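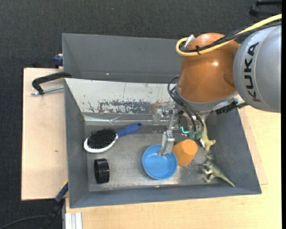
Greifer am Rand der blauen Schüssel, daneben der orangefarbene Becher und die Haarbürste.

Werkstatt-Tipps zum Mietpaket von Vestolex: Kisten leeren mit dem Greifarm

Seit dem Frühjahr bietet Vestolex sein Paket zum Kistenleeren auch für kleine Werkstätten und Vereine an, und weil mich seitdem so viele von euch danach gefragt haben, schreibe ich endlich einmal zusammen, was sich bei uns in der Hismont-Werkstatt bewährt hat. Das Paket kostet 900 Euro im Monat, dazu kommen 200 Euro für die Einweisung, und die solltet ihr euch wirklich gönnen! Bei uns war Cremilda Guimarães da, hat sich viel Zeit genommen und auch meine dritte Frage zum selben Menü noch freundlich beantwortet.

Die Kiste festspannen. Eine Kiste, die beim Greifen ein Stückchen wandert, bringt euch den ganzen Nachmittag durcheinander. Wir nehmen gewöhnliche Schraubzwingen und ein Brett als Beilage, das reicht völlig. Nach dem Anziehen einmal kräftig am Rand rütteln, dann noch eine halbe Umdrehung nachziehen.

Schüsseln am Rand greifen lassen. Runde, glatte Sachen wollte ich anfangs immer von außen fassen lassen, und sie sind mir ständig weggerutscht. Ein Finger nach innen, einer nach außen, und schon geht es viel besser. Becher, die an der Schüssel lehnen, schiebe ich vorher mit einem Kochlöffel ein wenig beiseite (bei angehaltenem Arm, bitte!).

Beim Üben bunt mischen. Haarbürsten, Plastikbecher, Spielzeugdinos, was der Haushalt eben hergibt. Mit lauter gleichen Klötzchen läuft es am ersten Tag wunderbar, und beim ersten Dino mit langem Schwanz steht man dann da.

Kratzer in der Kiste. Abgeplatzter Lack an den Wänden stört beim Greifen nicht, scharfe Grate dagegen schon. Die nehme ich mit feinem Schleifpapier, Körnung 300, herunter und wische mit einem feuchten Lappen nach.

Kabel und Schläuche. Vor jedem Start den Arm langsam einmal in jede Ecke fahren und zuschauen, ob irgendwo etwas spannt. Attila Jakab schwört auf Klettband, ich bin bei Kabelbindern geblieben.

Was mir weniger gefällt: Das Handbuch ist dünn, und Ersatzfinger kommen erst nach 2 Wochen. Bestellt also gleich einen Satz mit. Wer nur ab und zu eine Kiste zu leeren hat, fährt mit den Händen und einer Tasse Kaffee günstiger.

Stand der Preise: 16. September 2026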